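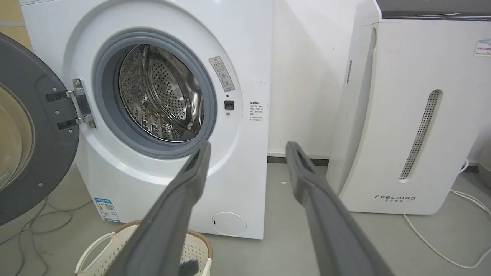
Wavgate, 15 April 2023

Washing wool at home – who else is converted?

ruairi_a
Finished my first hand-knitted jumper in March (537 grams of Shetland, all cables!) and finally washed it this morning. Wool cycle, cold, lowest spin, and it came out lovely – softer than before and the stitches have evened out beautifully. Why was I so scared of this?

cinziaf
Well done Ruairi! I do all mine that way now, dried flat on a towel for 2 days.

Yaa N
Sorry, I'm staying with the sink. I lost a cardigan to a "wool" cycle and it would have fitted a teddy. Soak for 15 minutes, squeeze, roll in a towel. It's no trouble.

cinziaf
Was it superwash, Yaa? Makes a huge difference.

Yaa N
100 per cent untreated, and so is Ruairi's by the sound of it. He got lucky!

ruairi_a
Maybe so, but I'm doing the matching hat next :)

hwayoung
Do a swatch first, please! I knit a spare square with every project and wash that before anything else. Colours can run too, red especially.

ruairi_a
Good shout, casting on a square tonight. Does it need the cables in it or will plain do?

hwayoung
Cables, if you've got the yarn left.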